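4.2 Bedroom conditions and reported sleep

The second part of the household survey dealt with the room in which the respondent usually slept. Items covered the position of the bed, outside noise, light at night, and the hour at which the heating was turned down.

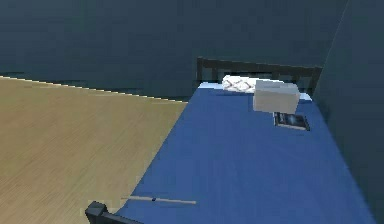

Figure 3. Single bed with its head against one wall and its long side along another.

Orlandini objects that questions of this kind measure how people feel about their rooms more than how they sleep in them, and that a respondent who has slept badly for a week will find fault with the street, the curtains, and the neighbors alike. We take the objection seriously. The survey was answered in one sitting, and the sleep items came before the room items, so a poor score on the first may well have colored the second. The order was reversed in Lacson for this reason, and the results from that town are reported separately in Table 5.

In all, 584 adults returned a usable form. Respondents lived in Buteswood, Ostby, or Lacson and had been at the same address for at least one winter. Forms that left more than seven items blank were set aside. Sleep quality was scored on the Wekonley scale, which runs from 0 to 100, with higher scores meaning better sleep. The median score for the full sample was 76.

Noise from the road was the complaint most closely tied to low scores, and the link held after age and working hours were taken into account. It was strongest in Ostby, where the freight line passes close to the older housing. Light at night showed a weaker link, and only among those who worked late shifts. Position of the bed showed none that we could separate from room size - respondents in small rooms tended to place the bed against a wall, and small rooms were more common in the noisier streets.

Heating gave a less settled picture. Respondents who turned the heating down before going to bed scored higher than those who left it on, but many of the latter shared a home with an infant or an older relative and were woken for other reasons. Removing these households reduced the difference without closing it. We did not measure room temperature, and the answers should be read as habits, not as readings.

The fieldwork was completed in May, when nights in the region are short and windows are often left open. A winter round would be needed before the noise results could be applied to the year as a whole.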